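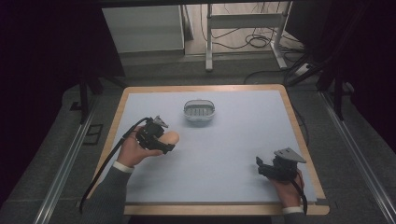

Wood edging lifting on a desk top, re-glue or replace?

Asked in: Furniture and Finishing
Posted by Seidu Zakaria, Tuesday

I have a desk with a painted center panel and a solid wood border. The border is glued to the edge of the panel on all four sides, mitered at the corners, no screws or nails that I can find. The top is 24 mm thick. I bought it used in May from an office clearance in Sastitdale and have no paperwork for it.

The front strip has started to separate at the right corner. The gap is widest at the miter, where I can slide a business card in to its full depth, and it closes up toward the middle of the desk. The other three strips are tight. The panel is particleboard, going by what I can see inside the gap with a flashlight. The old glue looks like thin amber flakes, and it comes off with a fingernail.

The desk stands next to a radiator. I have since moved it, but the gap has stayed the same.

What I would like to know:

Can I work new glue into the gap and clamp it, or does the strip have to come off first?

Does the type of glue matter much? I have ordinary white wood glue and a two-part epoxy (Kudo, the slow one) left over from another job.

How do I clamp across the full depth of the desk without marking the far side? My longest clamp is too short by a hand's width.

I would prefer not to repaint the panel if it can be avoided.

3 replies, sorted by votes

Konrad Schwaiger
Voted most useful

You can probably do this without removing the strip, but you have to get the old glue out. New wood glue does not stick to old wood glue. If you squirt fresh glue in on top of those flakes it will hold for a few weeks and then let go along the same line.

First test how far the failure goes. Press a thin putty knife into the gap at the miter and slide it toward the middle. Do not twist it. Where it stops with light pressure, mark the spot on masking tape. If the mark is less than half the length of the strip, leave the strip on. If it goes past that, take the whole strip off, as it will be easier to clean and the rest is likely to follow anyway.

To clean the gap, fold a piece of 80 grit paper so that the grit faces the wood strip, pull it back and forth a few times, then turn it over and do the particleboard side with less force. Particleboard crumbles. You want the flakes gone and the board left alone. Vacuum it out with the nozzle held right against the gap. Compressed air pushes the dust deeper in.

Glue: the white glue is fine if the particleboard edge is sound. Particleboard soaks it up, so put on a thin first coat, wait ten minutes, then put on the second coat and clamp. If the edge is crumbly or swollen, use the epoxy, which will fill small voids. Tape off the paint on both sides of the joint before you open either one. Epoxy on painted surfaces is not coming off later without taking paint with it.

For spreading, cut a strip from a plastic milk jug, or use unwaxed dental floss pulled sideways along the gap. A syringe works for white glue but slow epoxy is too thick for most of them.

Clamping: you do not need a clamp that spans the desk. Run a ratchet strap around the whole top, with a scrap of straight lumber laid along the front strip to spread the load and another along the back. Pad the corners with folded cardboard. Tighten until you see a thin bead of squeeze-out along the full length and stop there. More force than that starves the joint and can bow the other strips outward. Wipe the bead with a damp rag if it is white glue. For epoxy, wait until it is rubbery and trim it with a plastic scraper.

Leave it strapped overnight. Check the miter after the first five minutes, when the strip can still slide along the wet glue and leave you with a step at the corner. A piece of tape pulled tight across the miter stops most of that.

Keep it away from the radiator afterward. Solid wood moves with the seasons across its width, and particleboard moves differently, so a joint like this one is always under some load.

Liltanden_Refit

Just use super glue and tape. I did this on a shelf and it has been fine. Medium thickness, not the runny kind. Takes five minutes.

Drindar

Agree with Konrad on most of it. Two additions.

One, look at the underside before you start. Some tops of this type have a shallow groove in the panel and a tongue on the strip. If yours has one, the putty knife will stop at the tongue and you will get a false reading on how far the glue has failed. You can usually see the profile at the open miter with a flashlight.

Two, white glue will creep under constant load. Yellow glue creeps less and costs about the same, so I would buy a small bottle for this.

The super glue answer will hold on a shelf edge that never gets touched. The front of a desk gets leaned on, and super glue is brittle. It is also hard to clean out when you have to do the job again.

If the strip does have to come off, warm the joint with a hair dryer on low and work from the open end. Keep the dryer moving and shield the paint with a folded towel.

Comment from Seidu Zakaria

There is a tongue. It runs the full length and looks to be 4 mm thick. The knife stops on it everywhere, so I used a feeler gauge above the tongue, and the glue has let go for about a third of the strip. I will leave the strip on and get yellow glue. Does the tongue need cleaning too, or only the flat faces?

Comment from Drindar

Clean what you can reach on the top side of the tongue. The flat faces above and below it are where I would spend the time.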